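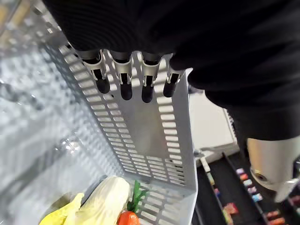 Início | Viver fora | Destinos | Contactos

Mais reformados estrangeiros escolhem a costa de Gellthorpe

Quem passou por Gellthorpe em junho já desconfiava, e os números agora divulgados pela associação de moradores dão-lhe razão: a vila tem 3.143 residentes permanentes, e cerca de 200 chegaram de fora no último ano, quase todos reformados à procura de mar manso e rendas que ainda se conseguem pagar.

Žydrūnas Strazds, que se mudou para o bairro de Fuko com a mulher e dois gatos bastante viajados, recebe os recém-chegados com café e uma paciência infinita – e com a lista dos papéis a tratar, que é comprida. «Da minha varanda até à praia são 38 degraus, e conheço-os todos pelo nome», conta, a rir.

A procura concentra-se em Fuko e na enseada de Conneely, mais abrigada do vento, onde abriram três mercearias pequenas e uma padaria que vende tudo antes das dez. A carreira para Fleretti, onde fica o hospital, passa a ter mais uma viagem ao fim da tarde.

Comentários

Marlene: Vivi em Conneely dois anos e tenho tantas saudades daquela padaria!

J. Pinho: E as rendas no inverno, baixam ou não?

Tó: A carreira continua sem parar no porto. Uma pena.

© dezembro de 2020 | Contacte a redação | Voltar ao topo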